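Storing Delicates in Bins — Frequently Asked Questions

We receive many questions about how to keep bras and other small garments in plastic bins. The answers are collected on this page, and we add to them when a new question comes often.

Do I need a special bin?

No. A plain plastic bin with rounded corners and a low rim is good enough. The rounded corners are kind to lace and thin straps. Please check the inside with your hand before the first use, and wipe it with a soft cloth.
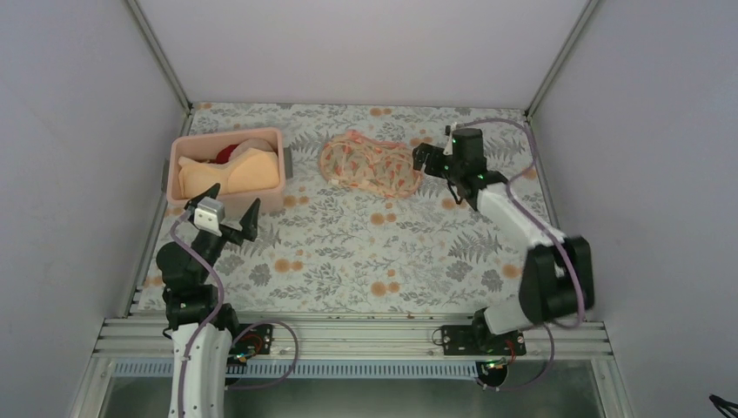 Samonte Home Care — Folding and Storage Team, Lorkcombe

Should I put the bin on a bare table?

You can, but we advise to spread a tablecloth first. Small clothes stay clean on it, and the bin does not scratch the table. A printed cotton one is fine.

How do I store a bra with molded cups?

Lay it open and flat, with the cups facing up. Do not push one cup into the other, even if this saves space. The cups can keep a crease, and it is difficult to remove later. Straps and band go under the cups.

What can go in the same bin?

Soft and light pieces only. They can be placed behind the cups or beside them, but never on top. Jeans, belts and anything with a heavy zipper should have another place.

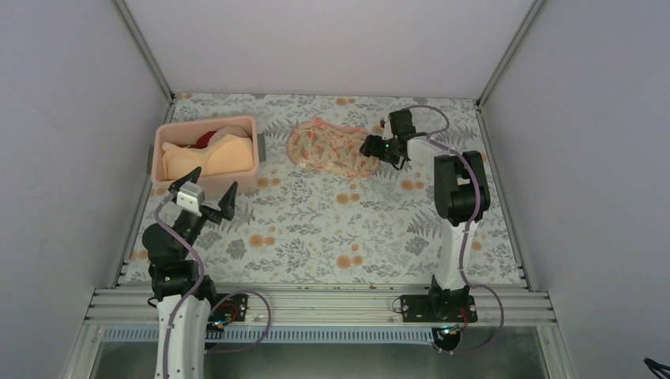

Molded cups face up, smaller pieces at the back of the bin.

I have a garment that is already crumpled. Can I put it in?

Please smooth it first. Open it on the cloth, pull the edges gently with your fingers and wait 15 minutes. If the creases are still there, use a cool iron with a thin towel between. Then fold it one time — more folds make more lines.

Must everything be dry?

Yes, fully dry. Bands and cup linings hold water longer than you think. We ask for 26 hours of air drying before the bin is closed.

How often should I empty the bin?

Two times in a year is enough for most homes. Many of our customers do it in December, when they sort the winter clothes also.

Where can I ask about another fabric?

Write to the Plonitdale shop and mention help sheet 3865, which includes silk and wool.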